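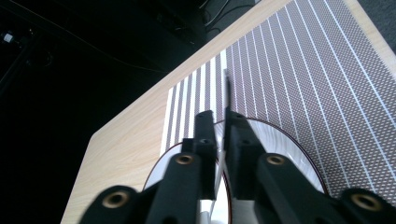
Stindik Oval Baker, 30 oz., in white
Reviewed 4 August 2018

I have been meaning to write this since February, when I finally gave up on the glass casserole I'd had since my first apartment and went looking for something a little nicer to bring to the table. I wanted a dish that could go from the oven to supper without my feeling I had to move everything into a serving bowl first (more washing up, and the crispy bits always stay behind). After a lot of dithering I bought the Stindik oval, and I've used it nearly every week since then, so I think I can be fair about it.

First, the size. The listing says 30 ounces, and if you're used to the big rectangular pans that's going to sound small. It is small! It makes a gratin for two hungry people or three polite ones. I cook mostly for my husband and myself, with my sister joining us when she's in town, and it's been just right for scalloped potatoes, baked eggs, a little peach cobbler, that sort of thing. If you have teenagers, go up a size or buy two. I wouldn't try a lasagna in it, though I did try, and I spent the evening scraping burned sauce off the oven floor.

The glaze is what won me over. I'm not gentle with dishes. I've baked cheese onto this one until it looked hopeless, left it in warm soapy water while we watched a movie, and had it clean with a plain sponge afterward. There is a faint gray mark near one end where I went at it with a serving spoon, and a bit of baking soda took most of that away. It goes in my dishwasher on the bottom rack, and the shine has held up nicely.

Heat is pretty even. Potatoes at the ends brown a touch sooner than the ones in the middle, as they do in any oval I've ever owned, and I just give it a turn halfway through. It also stays hot for ages, lovely for slow eaters like us, but do put a good thick trivet under it. My placemats are woven and would not forgive me.

Now for my complaints. The rim is narrow and there are no real handles, so with bulky oven mitts you end up with a thumb in the cream. I switched to a thinner pair from Rutkowska and that helped a great deal, but I shouldn't have to buy mitts to suit a dish. The bottom ring is unglazed and a little rough, too, and it left a scratch on my sideboard before I learned to lift and not slide. And I do wish it came with a lid. I use foil.

Before this I had borrowed my neighbor's Prodavetti oval for a holiday dinner, and I'll say that one is prettier, with a nice fluted edge, but it was so heavy when full that I was nervous carrying it across the kitchen. I also looked at the Brutska set of 3, and if you're stocking a kitchen from nothing that may be the better buy. I only had room for one.

Mine arrived well packed, in a plain box with plenty of paper. Would I buy it again? Yes, and I've already got the larger one on my birthday list, in the same white, so they'll nest in the cupboard over the stove.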